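Grikent Community Help
Home & Laundry > Folding and storage

T-shirts come out crooked every time when I fold them face down on a table

Posted by rowboat_sal
Viewed 3,821 times

I do the shirts for a small drinks shop in Paterson. Everybody who works there wears the same light green T-shirt, and they get washed together twice a week and then folded and stacked in the back for whoever comes in next. I took over the folding in May last year and I still can't get a decent stack.

What I do is lay the shirt face down, fold one side in toward the middle, fold the sleeve back, do the other side the same way, then bring the bottom up to the collar. I know this is the normal way and I've watched people do it. When I turn mine over, the collar is off to one side, or one shoulder is wider than the other, or there's a crease right across the chest. The stack leans after five or six shirts.

Things I've tried so far:

A cardboard folding board. It worked a bit better but the shirts are different sizes, and the big ones stick out of it at the bottom.

Folding on the bed at home. Worse than the table.

Ironing first. The shirts look nice but they fold just as crooked, and I'm not ironing all of them twice a week.

The shirts are ordinary cotton, medium weight, sizes small to double XL. The table is smooth and white and long enough for one shirt, but not by much. The big sizes go over the edge. Is there a trick to getting the sides even, or is the table the problem?

Edited to add: the washer is a Traster, the kind with the drum in the front, and I use the normal cotton program at the fastest spin. I don't know if that matters but someone asked.

3 replies

halfpint_laundry
Member, 975 posts

Get a folding board. They cost next to nothing and you can't go wrong with them. We used one at camp and did more than 100 shirts in an afternoon.

 rowboat_sal
 I have one, it's in my post. The large sizes don't fit on it.

 halfpint_laundry
 Missed that. Then get a bigger one I guess.

Draltard_Linens
Member, 356 posts
Marked as helpful by the poster

I folded for a uniform service for a long time, a lot of it polo shirts and T-shirts. Your method is fine. I think you are starting the fold before the shirt is flat and square, and everything after that carries the mistake along.

Start with the drying. Take the shirts out as soon as the washer stops and shake each one hard, holding it by the shoulders. Cotton that has been spun fast and left in a heap dries with the side seams twisted toward the front. Once it has dried like that you can't fold it straight, because the seams are no longer on the sides. If you can turn the spin down one step, do that too. They will take a bit longer to dry.

Some cheaper T-shirts are twisted from the factory. Hold one up by the shoulders and look at the side seams. If they swing around to the front at the hem, ignore the seams completely and go by the collar and shoulders. You won't fix those by washing.

Next is how the shirt goes down on the table. Most people drop it and then pull at the hem to straighten it. That stretches the bottom and leaves the shoulders bunched. Do it the other way around. Put the collar down first, at the far side of the table, and set both shoulders level with each other. Keep one hand on the middle of the back just under the collar. With the other hand smooth down toward the hem, then out toward each side. Use the flat of your hand and don't pull. 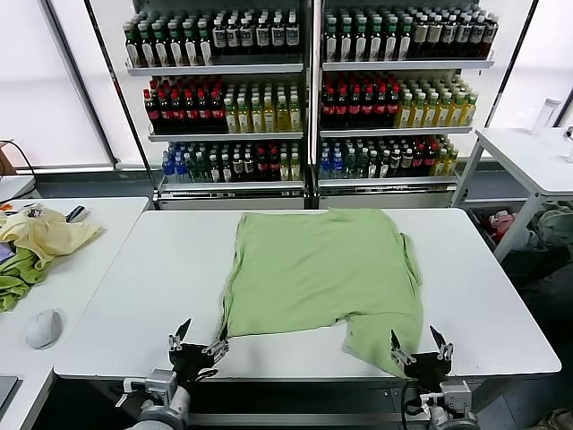
Whatever goes over the edge of the table will drag on the rest. A sleeve hanging off doesn't weigh much, but on a smooth tabletop it's enough to shift the cloth while you're busy with the other side, and you get soft wrinkles across the back that turn into hard creases once the shirt is at the bottom of a stack. If the shirt is too long for the table, turn it so it lies along the longer direction, or fold the bottom few inches up before you do the sides. That second one is what I'd do with your double XLs. The finished shirt comes out a little thicker at one end, so alternate the direction when you stack.

For the sides, pick a point on each shoulder and use the same point every time. I go halfway between the collar and the shoulder seam. Pinch there with one hand, pinch the hem straight below it with the other, and fold the side over in one movement. Lay the sleeve back on itself so it doesn't stick out past the new edge. Before you do the second side, check that the first edge runs straight from shoulder to hem. If it doesn't, open it up and do it again now.

Then fold from the hem. If you bring the hem all the way up to the collar you get one big fold across the belly and the hem pushes against the neck. Stop a couple of inches short of the collar, then fold the whole thing in half again. It sits flatter and the collar stays clean.

The crease across the chest most likely comes from the front layer, which you can't see when the shirt is face down. It bunches underneath while the back looks perfect. After you lay the shirt down, slide your hand inside from the hem and run it up to the chest once. Takes two seconds.

For the stack, sort by size first. A mixed stack leans no matter how well you fold. Keep each one to eight or ten shirts.

 rowboat_sal
 Thank you, this is very thorough. I did one load your way. The hand inside the shirt made the biggest difference and the chest crease is gone on nearly all of them. Still a bit uneven on the left side. I think my pinch point moves.

 Draltard_Linens
 Put a strip of masking tape on the table where the collar goes and another one for each fold line. Use a different color for the large sizes. You can take it off after a few weeks when your hands know where to go.

 rowboat_sal
 Will do. I found the spin setting as well, it was on the highest one like I thought.

quietcorner22
Member
Posted April 15, 2026

I agree with most of the long reply above. The one thing I do differently is put a thin towel or an old pillowcase on the table first. Smooth tables are slippery and cotton slides around on them, especially when it's fresh from the dryer. With a cloth underneath, the shirt stays where you put it and you don't need a hand to hold it down. The cloth has to be flat too, or its wrinkles show up in the shirt.

You could also ask whether the shirts need folding at all. At my last job they went on hangers on a rail, one section per size, and people took what they needed. You need space for the rail, though, and hangers go missing.

If they have to be folded and nobody minds how they look, rolling is quicker. Fold both sides in, then roll from the collar down. They stand up in a bin and you can write the size on the front of the bin. They do come out a little wrinkled, so it depends how particular your shop is.

 rowboat_sal
 No room for a rail unfortunately. I'll try the pillowcase.

This thread is open. Sign in to reply.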